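Sorting Small Household Items on a Shared Table
Project report, Iqra Khokhar and Fuseini Boateng
Batidcombe, 3/27/20

1. Purpose
The project tested a sorting rule for a table used for repairs, packing and meals. The rule has two zones. Items in daily use go on a long tray at the back. Items waiting for a decision go in an open cardboard box at the front. The middle of the table is kept clear for work.

2. Layout
The tray takes mixed goods: cloths, a spray bottle, boxed items, a drawstring pouch and a tall thermos. Upright items go at the end of the tray so that they do not block the rest.

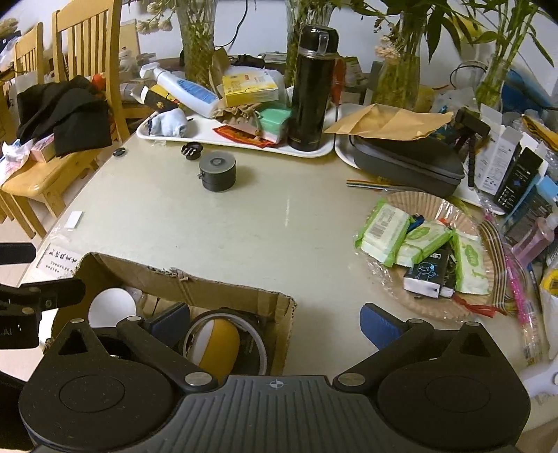
Each item was given one of three codes: keep, move or discard. Codes were written on a tally sheet and entered in a spreadsheet the same evening. The target was to place any item within 300 seconds of picking it up. Two items went over this limit, both of them containers with no matching lid.

3. Small parts
Lids, caps and rolls of tape caused most of the disagreement between the two sorters. Khokhar coded tape as a tool and Boateng coded it as packing stock. The sheet was changed in April to give tape its own line.
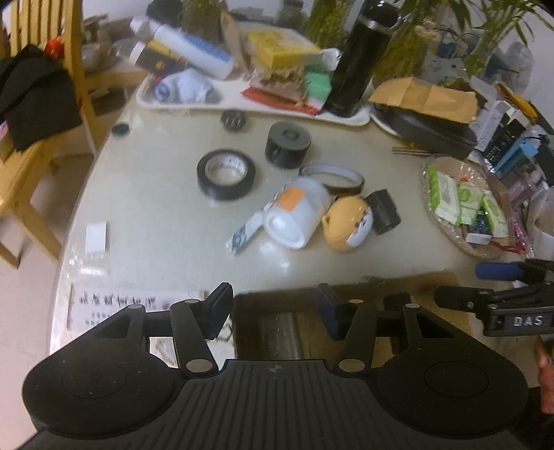

Figure 2. Tape rolls, a bottle on its side and other small items on the table, with the tray at the back.

4. Limits
Round items rolled when the table was bumped - a shallow dish would fix this. The rule was tried on one table only. A second trial at Brustcombe is planned with the same sheet and a smaller box.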